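2020-12-10, hand-held grippers, Bite fingers vs. old Nondholm set

Cube and gray cloth on the small table. Cables to both grippers as before. 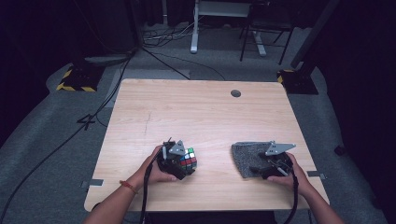
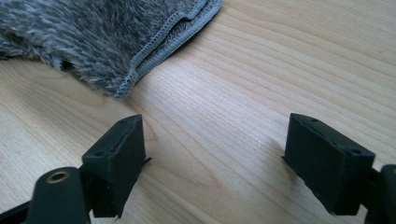 Bite block fingers: 90 grasps per object, 20 s limit. Cube fine. Cloth worse – the tips skate over it unless the approach is nearly vertical. Gintarė wants softer pads before we change the linkage.

Encoder offset on the right unit still drifts. Uldis to re-zero, then repeat with the Nondholm set at 200 Hz.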